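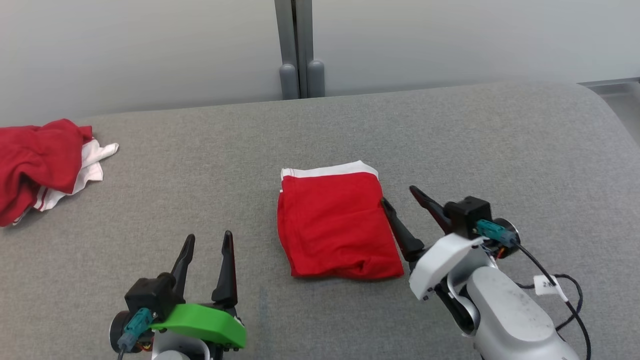
Does anyone else's bike cut out after 20 minutes or so of riding? Mine is an old twin I bought in March, and it starts first kick, runs great through town, then dies at a light like somebody turned the key. I wait 8 minutes, it fires right up again. I was all set for the club run to Usham, had my red stuff picked out — one piece folded with the white strip along the top, the other red and white one still in a heap — and now I'm scared to go. New plugs, clean carbs, fresh gas. What am I missing?
Posted by Zirkura, 10/23/20

Arvo Saarela
Sounds like the gas cap to me. If the vent is plugged, the tank pulls a vacuum and the carbs run dry. Next time it quits, open the cap right away and listen for a hiss. If it starts up after that, clean the little hole with a thin wire. If there's no hiss, check for spark while the engine is still hot. My coil did the same thing on me and I pushed that bike 643 yards uphill before a guy with a van stopped. Don't wait for it to cool down or the test won't tell you anything.

Nepia
Had one like that, sold it for 200 bucks. Best day of my life!

Clirkik
What Arvo said, but look at the fuel filter too. They're cheap.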